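Observers Wanted: Open Afternoon at the Condham Robot Hall

Pay: $32 an hour plus lunch
Places: 14
When: one afternoon in April, noon to 5 p.m.
Contact: Hanne Koskela, Visitor Programs

Condham is opening its robot hall to the public for an afternoon, and we need people to watch it with a hard eye. You will follow the demonstrations from start to finish, write down what you see, and hand your notes to us before you talk to any of the exhibitors.

We have hosted these events before. The usual pattern is that a machine does one thing well, everyone claps, and the mailing list grows. Last year we collected 1578 comment cards and most of them said "cool." That told us very little about whether any of this is ready to work next to people, and we would like to know before we spend more on it.

What you will do

Stand at one station for the whole session. Log each attempt, including the ones the presenter talks over. Note every time a person steps in to help, resets something or moves an object into a better spot. Ask who is steering. If you get a vague answer, write down the vague answer.

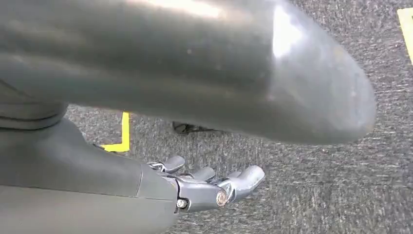

Stay outside the yellow floor tape unless Gebremedhin Tekleab waves you in. Flat shoes, please, and leave big bags at the desk.

Who we want

Warehouse hands, nurses, cooks, cleaners, mechanics, anyone who does physical work and has opinions about it. No technical background needed. If you work for Nundico or Siu, or own stock in either, please sit this one out. Fans of robots may apply but should be able to say "it dropped it" without adding an excuse.

How to apply

Send Hanne a short note telling us about a tool or machine at your job that was oversold to you, and how you found out. Skip the resume. Dwayne Baptiste reads every note and will call the people we pick. Your written log will be shared with exhibitors, with your name removed.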